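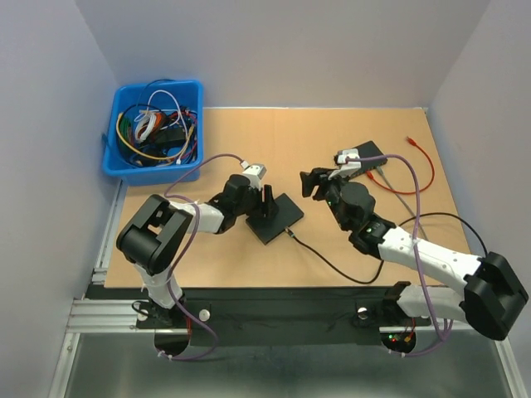 Category: Working Groups / Minutes

Demonstration Collection Working Group
Minutes of the August meeting, held at the Sovolville site, small meeting room, 2.15 pm

Chair: Osamu Sugawara
Present: the Chair; the collection lead; the two shift supervisors; the data reviewer; the workshop engineer; a representative of the Plamholm office (by telephone)
Apologies: the training lead, Okitz

1. Minutes of the previous meeting

The minutes were agreed with one correction. Under item 4, "failed attempts" should have read "abandoned attempts". The reviewer asked for the distinction to be kept in all future papers. A failed attempt is one that runs to its end without the connector being seated. An abandoned attempt is one the operator stops early.

2. Matters arising

2.1 The labelling guide had been reissued to both shifts. The early shift had confirmed receipt in writing. The late shift had been using it but had not yet signed the sheet. The supervisor undertook to see to this.

2.2 The request for a second storage cabinet remained with the Plamholm office. There was no decision to report.

2.3 The Chair had written to Okitz on the naming of sessions. Okitz preferred that the task name come first and the cell name second. The group accepted this. Sessions already stored would not be renamed.

3. Progress of collection

3.1 The collection lead reported that 2,077 demonstrations of the network cabling task were now held in the Mamo store. The count covered accepted and failed attempts together, and excluded abandoned ones.

3.2 The task continued to be carried out with both arms under operator control, working over the board in the enclosed cell. The items in use were the network switch, the flat black plate with its own lead, and the Ethernet and other cables. The blue bin of mixed cables remained part of the layout and stood at the far left corner of the board.

3.3 The Plamholm representative asked whether the bin was needed, given that in the present task the operators were not asked to take anything from it. The collection lead replied that the later stage of the programme would require a cable to be picked out of a tangle, and that it was preferable for the learning system to have met the bin well before that stage. The reviewer supported this, but noted that the bin should not stay in one position for a whole session. It was agreed that the bin would be moved between blocks, and that a position partly over the edge of the board was acceptable so long as it was stable.

3.4 The late shift supervisor reported that operators had become quicker at the task and that this was showing in the recordings. Early demonstrations contained long pauses before the gripper closed on a connector. The Chair asked whether the pauses were harmful. The reviewer's view was that short pauses did no damage, but that a policy trained on the early material tended to hesitate over the switch and occasionally did not move again. She proposed that the early material be kept and marked, so that Okitz could include or leave it out as they wished. Agreed.

4. Quality of demonstrations

4.1 The reviewer had examined 300 demonstrations drawn from both shifts. Of these, 15 had been returned. Most of the returned items had a wrong outcome label, usually a connector marked as seated when the latch had not gone home. The remainder showed an operator's hand entering the cell before the recording had ended.

4.2 There was some discussion of how an operator could be sure of a seated connector from the control position. The workshop engineer suggested a gentle pull with the gripper at the end of each attempt. The collection lead was concerned that the system would learn the pull as part of the task. The reviewer thought this might be no bad thing, as a technician would do the same by hand. The Plamholm representative asked that the matter be put to Okitz before any change was made. The Chair ruled that the pull would not be introduced for the time being, and that the outcome would be checked by eye once the recording had been closed.

4.3 The reviewer drew attention to the role of the left arm. In many demonstrations it did very little while the right arm worked at the switch. She did not regard this as an error, but it meant that a large part of the data showed one arm at rest. The early shift supervisor said that operators had been told to keep the left arm clear unless it was wanted. It was agreed that in a proportion of the coming sessions the left arm would be used to steady or shift the plate, and that the instruction sheet would be amended to say so.

4.4 Loose cable ends were raised by both supervisors. The red Ethernet cable in particular took a different shape on the board after each attempt. Some operators had been straightening it out of habit. The group was firmly of the view that it should be left as it fell, provided it did not lie beneath the rail or foul the base of either arm. The variation was wanted.

5. Equipment

5.1 The workshop engineer reported on the purple cables fitted along the two arms. The routing on the left arm left a loop hanging below the rail. He had no fault to report, but he considered that the loop could catch on a sleeve when the board was being reset. He proposed to take up the slack with a further clip at the base. The supervisors asked that the full reach of the arm be tested afterwards, before the cell was handed back. Agreed.

5.2 The circuit board beneath the right base was at present uncovered. The engineer would make a cover which left the indicator lights in view, as the operators relied on them at start-up.

5.3 The work surface was marking in places. The collection lead did not wish it replaced in the middle of the task, as a sudden change in the look of the board would divide the data. The Chair agreed that it should stay until the cabling task was closed, and that a new surface should be held ready.

5.4 Gripper fingers would be inspected at each change of shift and the result entered in the cell log.

6. Next task

6.1 The Plamholm representative outlined the order of work preferred by his office. Removal of a connector would follow insertion, and picking from the bin would come third. The collection lead asked that removal be recorded as a task in its own right. At present operators removed the connector during the reset, and this was not recorded at all.

6.2 The reviewer asked whether 2 operators could be assigned to removal ahead of the rest, so that the labelling guide might be tried on a small amount of material. The supervisors had no objection. The Chair asked for names to be sent to him outside the meeting.

7. Any other business

7.1 The late shift supervisor asked whether operators might see the trained system at work, as several had enquired. The Chair would raise this with Okitz.

7.2 The reviewer reminded members that comments in the session notes should be written in full. "Bad one" had appeared several times and was of no use to her.

Actions

Late shift supervisor: signed sheets for the labelling guide.
Reviewer: mark early demonstrations in the Mamo store; draft guide for removal.
Collection lead: amend instruction sheet for the left arm and for movement of the bin.
Workshop engineer: extra clip and reach test, left arm; cover for the circuit board; spare work surface.
Chair: write to Okitz on the pull check and on the operators' request.

The meeting closed at 3.50 pm. The next meeting will be held at Sovolville, on a date to be circulated by the Chair.

0 comments
2 shares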